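Billwood guest house swaps its bedding for winter

I stopped by the Billwood on a dark December evening and walked straight into changeover time. Every bed in the place gets stripped and remade before the holiday crowd, 34 beds in all, and I stayed way longer than I meant to!

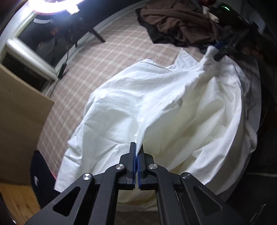 Stanisława Wilczyńska runs the upstairs and likes her white sheets on top of the plaid bedspreads until the very last minute (she folds them there, creases and all). Anything with a smudge goes back to the Jurić laundry. The brown blankets stay through March. Rooms open again next week, and 32 beds are already spoken for, so call soon if you want one.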